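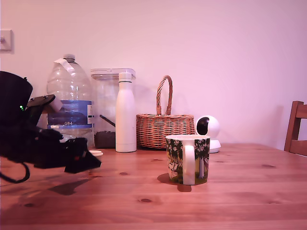
Ask Siv Dalen when a machine will make her morning coffee and she says that one has done it for years, it has a timer and a hot plate, and it never needed an arm. What she would like is for something to put the mug away afterward, find the lid that goes with the container, and wipe the ring off the pine. Until then, she says, the people selling household robots are selling her the easy half of the job.

I have been thinking about that remark since I spent part of November in Kirnville, where the firm Hullari is trying to teach arms to do kitchen work. The pitch is familiar. Labor is short, people are tired, and a machine that can handle a mug can presumably handle the rest of the house. I have heard some version of it for most of my working life, and my dishes are still done by me.

Ottar Engström runs the trials. He is a patient man and he does not oversell, at least not to visitors. The task he set while I was there sounded like nothing: pick up a mug from a table and move it clear of the things behind it. A mug has a handle, it stands on its own, and it doesn't squash. If you were choosing a household object to flatter a robot, you would probably choose a mug.

The arm made 100 attempts. Engström's team counts an attempt as good when the mug ends up upright inside a marked area with nobody touching anything, and by that rule 81 were good. I asked what happened in the others. In some the gripper closed beside the handle and pushed. In some it got hold of the rim, lifted, and let the mug swing until it knocked into a neighbor. A few times it stopped in midair and stayed there until a technician reset it.

Is 81 a good number? Engström thinks so, and compared with what I saw in other labs a few years back, he is right. But think about it as a person with a cupboard. A dishwasher who dropped or fumbled 19 mugs in 100 would be sent home before lunch.

Then there is the time. A good attempt took long enough that I found myself reading the label on my own water bottle. Engström says speed comes later, and that slow is safe. Fine, but the video Hullari shows to investors is sped up, and the little note saying so is easy to miss.

Clutter is the harder problem. A real table has tall things behind short things, and clear plastic, which cameras have never liked. It has baskets with high handles that are easy to snag. White objects stand in front of other white objects. You and I reach around all of that without a thought, and we know from a glance that a big bottle with little water in it will tip more easily than a full one. The arm has to be shown, again and again. Hullari has recorded 2,472 demonstrations for its kitchen set, of which 2,196 were clean enough to keep. That is a lot of somebody's afternoons for one table's worth of skill.

Shop floors are a different story, or so I was told. At Ukside, a packing firm that has tried a similar arm, Ilir Živković showed me a station where parts arrive in the same tray, facing the same way, under the same lamp. The arm does well there. Živković is happy with it. He also told me that someone had to build the tray, fix the lamp, and fence off the floor, and that when the supplier changed the part, the arm sat idle until the tray was rebuilt. His packers moved to the new part the same morning.

That is the trade nobody selling a home model likes to discuss. The factory was rearranged to suit the arm. Very few of us are going to rearrange the kitchen.

Frøydis Halvorsen, who writes the control software at Hullari, is more hopeful than I am. She points out that the newest version coped with a mug it had never met, patterned all over, when the old one got lost on anything busy. She expects the drop rate to keep falling. I believe her about the mug. I am less sure that a house is a long list of mugs.

Before I left I asked Engström whether he had an arm at home. He does not. He has two teenagers, he said, and they are slower still, but they can do the stairs.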